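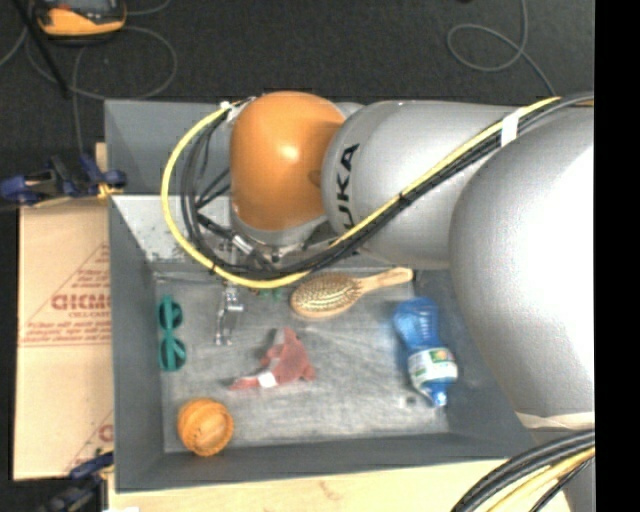 Larkier is a grasp planner for picking odd household things out of a bin, and I have spent most of April running it. It comes from Kausar Memon's small group at Skorna, and the paper behind it makes one claim that got me interested: you can skip object models completely and still get a decent pick rate if the planner is allowed to be unsure. So I went looking for a bin that would make it unsure. A wooden hairbrush, a blue see-through bottle with a cap, a pair of teal glasses lying near the wall, a soft red toy with no shape you could put a name to. The clear bottle and the glasses are the ones I'd worry about with any depth-based method, and the toy is the one I'd worry about with any method that wants a clean outline.

The idea is simple enough to explain over lunch. Most planners score a pile of candidate grasps and go with the top one. Larkier scores each candidate several times, with the point cloud nudged a little each time, and keeps the spread as well as the average. A grasp that scores well but wobbles gets pushed down the list. If everything wobbles, the arm takes a second look from another angle before it commits. The paper calls this a "second glance" and I think it's the best part of the whole thing!

I ran 200 attempts with it, refilling the bin whenever it got down to the last item or two. Larkier got 91 percent of them out and over the drop zone. Our old planner, Elby, which I have a soft spot for, managed 57 percent on the same set with the same arm and fingers. I expected a gap, but I had to go back and check I hadn't mixed up the logs (I hadn't).

Where does the gain come from? Mostly from the clear plastic. Elby sees half a bottle, decides the half is the whole, and closes on air or on the very edge of the cap. Larkier sees the same half bottle, notices that its scores jump all over the place, and looks again. The hairbrush got better too. Elby loved to go for the bristles. With Larkier nearly every brush pick was on the handle, and no one told it what a handle is.

The soft toy was a surprise in the other direction. Both planners did fine on it, because you can pinch a plush thing almost anywhere and it comes along. I'd like to see the authors drop soft toys from their headline score, or at least list them apart. They flatter everybody.

Now the grumbles. The second glance costs time, and you feel it. On a full bin the arm dithers – it really does look like someone standing in front of an open fridge. There is a setting to cap the number of looks, and I ended up leaving it at 3, where it ships. Anything flat against a wall is still hard, glasses worst of all. The planner finds good grasps there and then throws them out on collision grounds, which is fair given how little room the fingers have, but a small push away from the wall would fix a lot of those. Memon's paper lists pushing as future work. Please hurry!

Setup took me an afternoon, most of it on camera calibration. The docs are short and clear, with one bad spot: the page on gripper files assumes you have a Björklund two-finger and gives you no hint about which numbers to change if you don't. I got there by trial and error. Watch the finger width value, it's per finger and the page reads as if it's for the pair.

I also wish the logs kept the rejected grasps. When a pick fails I want to see what came second, and right now I have to rerun the scene to find out.

Would I swap over? I already have. Elby stays on the old machine for comparisons, and Larkier runs everything else. I'm going to try it next on kitchen stuff, with more metal and more shine, and I'll post those numbers when I have them.

Posted 2023-04-25
57 shares | 3 comments

Fahad Dogar
Nice write-up. Did you try turning the second look off completely? I'd be curious how much of that 91 is the rescoring alone.

pinchgrip
We had the same finger width problem, lost a whole morning to it. Agree on the soft toys.

marla_t
Would love a breakdown per object if you kept one. The clear bottle numbers especially.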